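Permit Counter Transactions, Release 2
README

Last changed: 9/17/03

Contents

1. What the files hold
2. Where the records come from
3. File layout
4. Field notes
5. Codes
6. Known faults
7. Changes from release 1
8. Terms of use

1. What the files hold

The set covers applications for residents' parking permits and vehicle registration renewals handled at the public counters in Skiseck and Bumell. Each row is one transaction at one counter window. A person who came in for a permit and a renewal on the same visit appears as two rows with the same visit number.

Postal applications are left out. So are trade plates, taxi licences and anything passed to the county office for a decision. Where an application was started at the counter and finished by post, the counter row is kept and the outcome field is set to P.

There are no names, addresses, registration marks or licence numbers in any file. The visit number was drawn at random after the records were joined and cannot be traced back to the paper ticket.

2. Where the records come from

Both offices use the Georgiev counter system, which writes a line to a log each time a clerk opens, suspends or closes a transaction. The logs were copied nightly to a shared disk and merged once a month. Fee data comes from the tills, which are a separate system supplied by Covico, and was matched to the counter log on window, time and amount.

Matching was done in two passes. The first pass needs an exact amount and a till time within two minutes of the close time. The second pass takes what is left and allows ten minutes, provided there is only one candidate. Rows still unmatched after the second pass have an empty fee field and a match code of 0. No fee has been filled in by estimate.

Clerks were not asked to do anything differently while the records were being gathered, and the counter procedure in force was the one issued the previous January.

3. File layout

All files are plain text, comma separated, with one header line. Text fields are in double quotes. Line endings are CR LF.

trans.txt: one row per transaction
visits.txt: one row per visit, with ticket time and first call time
windows.txt: one row per window per day, with opening and closing times
codes.txt: the code lists given in section 5, in machine form
unmatched.txt: till entries for which no counter transaction was found

The sample file, sample.txt, has 2000 rows taken from trans.txt by simple random draw. It is meant for testing import scripts. It should not be used for any published figure, as the smaller office is thinly covered in it.

trans.txt is sorted by office, then window, then open time. Some spreadsheet programs will sort it again on import and drop the leading zeros from the window field. Import that column as text.

4. Field notes

office
One letter. S for Skiseck, B for Bumell.

window
Three characters, leading zeros kept. Skiseck numbers its windows by floor, so 301 is the first window on the third floor and does not mean that the office has that many windows. Bumell has a single floor and uses the range from 001 upwards.

visit
Random number, unique across both offices.

open_time, close_time
Local clock time in the form HH:MM:SS. Summer time is not corrected. Subtracting one from the other gives the handling time, including any period for which the transaction was suspended.

suspended
Total seconds suspended. A clerk suspends a transaction when the applicant is sent away to fill in a form or fetch a document from the car. If the applicant does not come back, the system closes the transaction at the end of the day, and the suspended total can run to several hours. Users working on handling time will normally want to take this field off first.

type
See section 5.

docs_seen
Number of separate documents the clerk recorded as inspected. The counter screen will not accept a value above nine. A blank means that the clerk skipped the box, and a zero means that zero was typed. The two should not be merged.

fee
Amount taken, in pence. Refunds are negative. A waived fee is 0 and has a match code of 3.

match
Result of the till matching described in section 2.

outcome
See section 5.

5. Codes

type
R1 renewal, private car
R2 renewal, motorcycle
R3 renewal, goods vehicle
P1 resident's permit, first issue
P2 resident's permit, renewal
P3 resident's permit, change of vehicle
P4 visitor's permit book

outcome
G granted at the window
P finished by post
D refused, document missing
F refused, fee not paid
X closed by system
N withdrawn by applicant

match
0 no till entry found
1 matched on first pass
2 matched on second pass
3 fee waived, no till entry expected

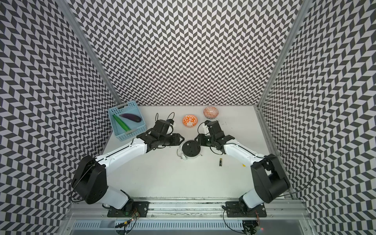
Type P3 was brought in part way through the period. Before that, a change of vehicle was entered as P2 and there is no sure way to pick those rows out. Some can be found by the lower fee, but the same fee was charged for a replacement disc, so the test will catch both.

Code N was used freely at Bumell and hardly at all at Skiseck, where clerks seem to have let the system close the transaction instead. Any comparison of the two offices should put N and X together.

6. Known faults

The clock on window 004 at Bumell ran slow until it was reset. Its rows have been left as logged. Most of them fall to the second matching pass for this reason, and a few match nothing.

There are 438 rows in which close_time is earlier than open_time. These are transactions that were open when the counter system was restarted. They are flagged in the last column of trans.txt and should be dropped from any work on time. The type, fee and outcome fields in the same rows are sound.

The system's error log wraps at 3000 lines and was not always saved before it did so. It is therefore not possible to say how many restarts there were, or whether transactions were lost in them.

Windows with no entry in windows.txt for a given day may have been shut, or the opening line may be missing from the log. If trans.txt has rows for that window and day, assume the latter.

Ticket times at Skiseck come from a machine in the entrance hall, and applicants who went straight upstairs were given a ticket at the window. For these visits the ticket time and first call time are the same. Waiting times worked out from visits.txt will be too low for Skiseck if they are left in.

7. Changes from release 1

Till matching redone with the second pass added.
Fee changed from pounds to pence.
Blank and zero kept apart in docs_seen. Release 1 stored both as zero.
unmatched.txt added.
Visit numbers drawn afresh. Numbers from release 1 cannot be joined to this one.
Two rows with a type of R9 removed. They were training entries.

Release 1 has been withdrawn. Scripts written for it will need the fee column changed and will otherwise run as before, with the new columns placed at the end.

8. Terms of use

The files may be copied and used for study, planning or teaching without charge. Anyone publishing figures from them should state the release number and whether flagged rows were dropped. Attempts to link rows to named persons or vehicles are not allowed under any circumstances.

Corrections should give the file name, the visit number and the field concerned. They will be held over for the next release, and files already issued will not be altered.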